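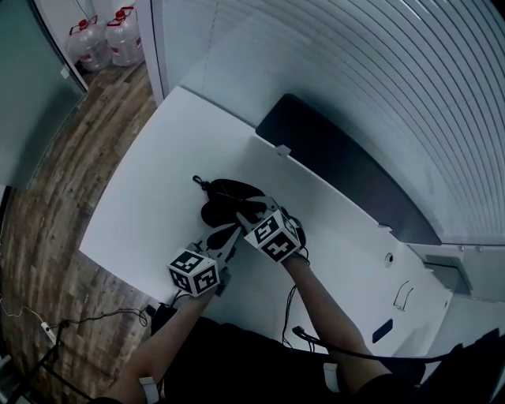
Catterall Rain Jacket for Golf – Women

The Catterall is a light rain jacket which is made for playing, and also good for the walk to the car. It weighs 477 grams in size M. The fabric has two layers, and all seams are taped on the inside.

Our designer Chelsea Ellwood plays golf the whole year, also in December, and she was tired of jackets that make noise when you swing. So we chose a softer outer fabric. It is not totally silent, but you will hear it much less. The back has extra width between the shoulders, and the sleeves can be shortened with a small strap at the wrist.

Fabric: 92% polyester, 8% elastane
Pockets: 2 at the front with zipper, 1 inside for the scorecard
Collar: high, lined with thin fleece
Hood: none
Colors: Navy, Moss, Light Gray
Sizes: XS to XXL

Fit
The cut is regular. If you like to wear a thick sweater under it, please take one size more. The length in the back is seven centimeters longer than in the front, so the jacket stays over the waist of your pants when you bend down for the ball.

Care
Wash at 30 degrees, with the zippers closed. Do not use fabric softener. You can iron it on low heat with a thin cloth between – this helps the water to roll off again after many washes.

Delivery and returns
We send orders within two working days. Unworn jackets can come back to us in 30 days, with the label still on. For an exchange of size you pay only the shipping to us.

Goes well with
Olier rain pants, women
Skullov winter gloves, pair

Questions about size? Write to Glenys Furnival in our customer service and tell her your height and your chest measure. She answers in English and French.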